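How to Re-Oil a Wooden Table

An oiled table needs a new coat when water stops beading on it. On a table in daily use that is once a year. I do mine in October, before the windows stay shut for the winter.

What you need

Hardwax or plain table oil, 180 and 240 grit sandpaper, a sanding block, lint-free rags, mild soap and a bucket of water. I use Hollis table oil. Jisau works too but takes longer to cure.

Step 1: Clean the top

Wipe it down with soapy water, then with clean water. Let it dry overnight. 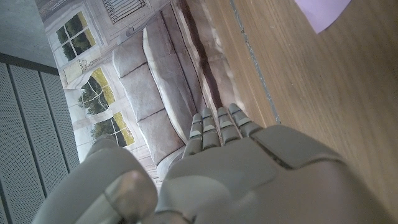
Rhun Phillips wrote in to say that overnight was too short for his oak top, and that he now waits a full day before he sands.

If your house is damp, do the same.

Step 2: Sand

Start with 180 and go with the grain. Use light pressure, and do the whole top even if only one area looks worn - a sanded patch takes oil differently and will show. Finish with 240. Vacuum the dust and wipe with a barely damp rag.

Faint scratches usually come out at this stage. Deep ones need a scraper.

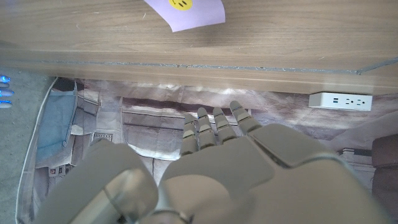 Wood grain and the front edge of a tabletop.

Step 3: Apply the oil

Pour a small amount on a rag and spread it thin. Do the edges first, then the top. Wait 15 minutes and wipe off everything that has not soaked in. Oil left standing turns sticky.

Lay used rags flat outdoors to dry. Oily rags in a pile can catch fire.
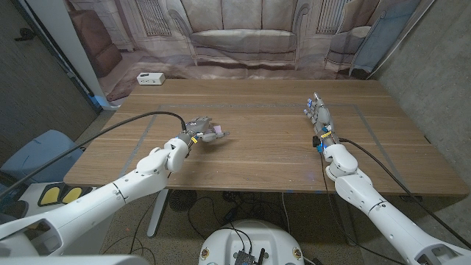 Give the first coat 12 hours, then rub lightly with 240 and put on a second coat the same way. End grain may want a third.

Step 4: Let it cure

Light use is fine after two days. Keep hot dishes and wet glasses off it for two weeks.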